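Crayons, Trays and Cap Erasers: Frequently Asked Questions

Last updated 14 Apr 2026

58 shares | 6 comments

This page collects the questions we get most often about sorting and storing crayons on a shared art table. It covers trays, washable crayons, broken pieces and the small erasers that end up in with everything else. Answers are by Xiaoqing Qian, who runs the art supply room at the Mostden Craft Center.

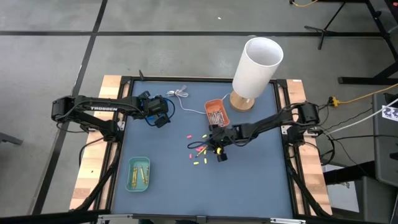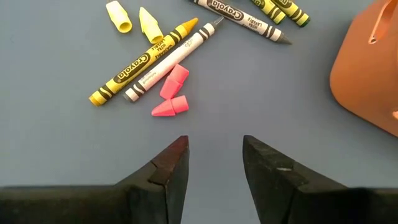
Why use two trays?

One tray is for crayons that are ready to go back into use. The other is for whatever you are sorting at the moment. If you only have one tray, people drop everything into it and you end up sorting the same crayons twice. The trays should be different colors so that you can tell a helper "put it in the orange one" and leave it at that.

Does it matter what the trays are made of?

Plastic is easiest. It wipes clean, and wax comes off it with a little dish soap. We tried cardboard box lids for a while and they picked up color along the bottom, which then rubbed off on the wrappers of the light crayons.

Should crayons be stored standing up or lying down?

Either is fine for the crayon. Standing them up lets you see the tips and pick a color quickly, and you can fit more in the same space. The drawback is that a half-full tray lets them lean and slide. Lay them flat if you only have a few, or if the tray has to be carried from room to room.

Do I need to sort by color?

For a group of more than 11 people, yes, at least the common colors. For a smaller group a mixed tray works. We pull yellow and white out first at Mostden. They pick up marks from darker crayons more than any other color does, and a yellow crayon with a dirty tip will draw a brown line until it is cleaned.

How do I clean the tip of a light crayon?

Rub it on scrap paper until it draws its own color again. If that does not work, wipe it with a dry paper towel. Do not scrape it with a blade. You lose too much wax, and the tip comes out with a ridge that scratches thin paper.

Can washable crayons be mixed with regular ones?

They can share a tray, but I would not do it if small children use the table. Once a wrapper is torn off you can't easily tell which kind you are holding. Check the printing on the wrapper. The Crayola ones we have say "ULTRA WASHABLE" in small letters near one end, and it is easy to miss.

What should I do with broken pieces?

Keep pieces longer than your thumbnail and put them in their own container. They are good for rubbings, when you want to use the side of the crayon. Pieces smaller than that go in our melting jar. Do not leave short pieces in the bottom of the main tray. They wedge between the full crayons, and then the whole bunch comes out when you pull on one.

Where do cap erasers go?

Not with the crayons. Cap erasers are for pencils, and they do very little to wax except smear it. They also pick up color, and then leave that color on the next pencil drawing. We keep ours in a lidded Brovel tub with the pencils. When you clear a table, pick up the erasers first. They roll and bounce, and if you sweep the table with your arm some will go on the floor.

How do I clean an eraser that has wax on it?

Rub it hard on a piece of clean, rough paper. Warm water and soap help with the pink ones. Pale yellow ones show stains more, and if a stain has gone in, we just use that eraser for rough work.

Is it all right to have a lamp on the table?

Yes, and it helps when you are trying to tell white from pale yellow. Put it toward a back corner, and keep the crayons away from any bulb that gets hot. Try to run the cord along the back too. A cord through the sorting area catches on trays.

How often should the table be sorted?

We do a full sort in January and a quick one after each open session. In the January sort this year we counted 2,146 crayons, including the broken ones.

Do you accept donated crayons?

Yes, used or new, any brand. Please take out rubber bands and old tape first. Donations can be left at the Lisudero Street entrance.

Comments (6)

Dimitrov
Dry paper towel didn't do much for my white ones. Slightly damp worked better.

marnie_k
What size are the trays? Mine are too shallow and the crayons fall out when I stand them up.

Xiaoqing Qian
@marnie_k I would look for sides at least half as tall as a new crayon. Ours came from a mixed lot so I don't have a size for you.

artroom2
We put our erasers in an egg carton. Works OK.

T. Weller
Do you take oil pastels as well?

Xiaoqing Qian
@T. Weller Yes, but please bag them separately from the crayons.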